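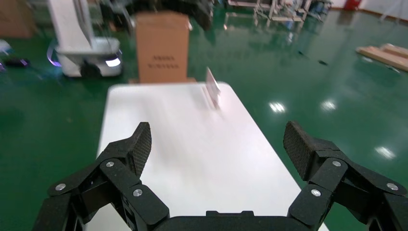

Ticket 2098: Carton label rejected at goods-in, third time
Opened by: Ankica Angelovski
Assigned to: Oluwaseun Ezeani
Status: Open, waiting on supplier

Problem as reported

The handheld reader won't take the code on the Podorik cartons. The brown carton on the white table is one of them. The reader beeps, shows error 36, and goes back to the home screen. Happens at the table and at the goods-in door. Supplier says the labels are fine. I don't believe them yet.

Log

Mon 10 August, Oluwaseun
Called Podorik. They say error 36 is "nearly always glare" and told us to move the carton away from the ceiling lights. We have a glossy green floor and a white table, so sure, there's glare. But the Fuentealba cartons go through the same reader in the same spot without a hiccup. Moved the carton to the storeroom anyway. Same error.

Next day, Oluwaseun
Podorik now says it's the reader. Swapped it for the spare from upstairs. Same error. They asked if the spare was charged. It was at 62 percent.

Later, Ankica
Could somebody please stop closing this ticket? It has been marked "resolved — user education" twice. I know how to hold a reader.

Reply, Kohei Furukawa
That was me the first time, sorry. The second one was the auto-close rule. I've switched it off for this ticket.

Two days on, Oluwaseun
Typed the carton number in by hand and it was accepted. So the stock record exists and the system is happy with the number itself. That leaves the print or the code format. Podorik sent a PDF called "Label Best Practices" with nothing in it on either.

Same afternoon, Tapio Jääskeläinen
Did they change label printers over the summer? The old delivery notes have a heavier typeface. I put an old label and a new one side by side and the bars on the new one look thinner to me. Could be my eyes.

Reply, Oluwaseun
Asked. They "have no record of a change." That isn't a no. Sent them scans of both labels and asked for a yes or no.

Following week, Oluwaseun
Old label stuck on a new carton: reads first try. New label stuck on an old carton: error 36. Did it five times each way. I'd call that the label. Podorik calls it "inconclusive" and wants to send us a reader firmware update. I said we'd install it after they explain how firmware knows which label we peeled off.

Workaround until fixed

1. Don't scan Podorik cartons. Type the number from the delivery note.
2. Check the last four digits before you press Enter. One carton already went in as 117 short a digit and took a morning to find.
3. Write "typed" on the note and leave it in the tray.
4. Scan everything else as normal.

Still open

Replacement labels promised for September — I'll test a sheet before we tell anyone it's fixed. Firmware update declined for now. Ankica to keep one unopened carton back with its label untouched.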